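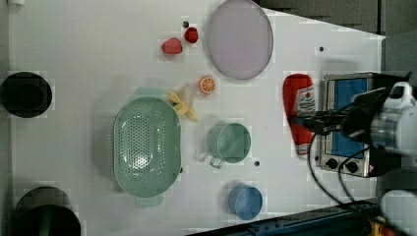 Según Zhuoran Lu, el colador es el utensilio más antiguo de la cocina que todavía se usa sin ningún cambio importante, opinión que otros autores consideran exagerada. El colador es un recipiente con agujeros que sirve para separar un líquido de un alimento sólido. En español recibe también el nombre de escurridor, sobre todo cuando es grande y se emplea para pasta o verduras; en varias regiones la palabra colador se reserva para el pequeño, de malla fina.

Historia
Los primeros ejemplares eran de barro cocido y se perforaban antes de la cocción. Se relacionan muchas veces con la elaboración de queso, aunque esta interpretación no vale para todas las piezas. Más tarde se hicieron de cobre, de hojalata y de hierro esmaltado. El plástico se extendió en el siglo XX.

Forma
El fondo puede ser redondo u oval. Los modelos ovales caben mejor en el fregadero y llevan normalmente 2 asas. La colección Vidal, que catalogó Poul Briem, reúne 249 piezas, de las cuales 31 son de cerámica. La disposición de los agujeros en círculos o en filas depende del taller y no permite por sí sola fechar la pieza.

Uso
Se utiliza para escurrir legumbres, lavar fruta y desalar verduras. Para líquidos con partículas muy finas se prefiere el tamiz o la estameña.

Véase también
Tamiz
Espumadera
Chino (utensilio)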